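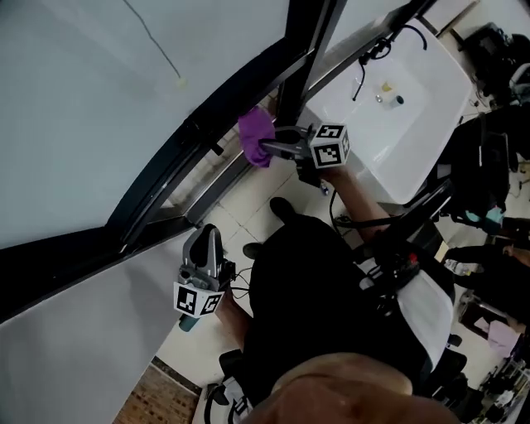

EQUIPMENT REVIEWS / Data collection

Hetach hand-held grippers, pair

We bought one pair in October for cloth work: window frames, appliance doors, sink edges. The budget line was 2,000 for the grippers and harness, and the order closed 142 under it. Spare jaws were quoted separately at 87 a set. Plan on two sets.

Grip on microfiber is good. The jaws hold a bunched cloth against a frame joint without the operator changing posture much. The marker cubes sit high on the body, so check clearance before working in a corner. Loose wires at the back are the weak point of the design. Budget for clips and sleeves.

Weight is acceptable for a morning. After 11 sessions our operators asked for shorter shifts, so staff hours went up while hardware cost stayed flat. Put that in the plan before ordering a second pair. 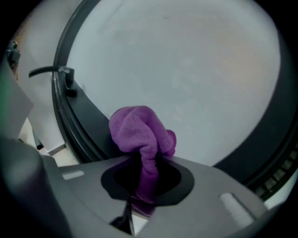 Compared with the Tangen

The Tangen has a softer jaw and a longer lead time. It drops thin cloth less often but costs more to service. For a site doing mostly wiping, the Hetach is the cheaper start. For mixed handling, price both with a year of spares.

Rating: 7/10

Védís Bisgaard

Comments (2)

Snædís Dalsgaard
Did the 87 include shipping? Trurkport quoted us the jaws without it.

Védís Bisgaard
Shipping was extra. Ask them to combine it with the main order.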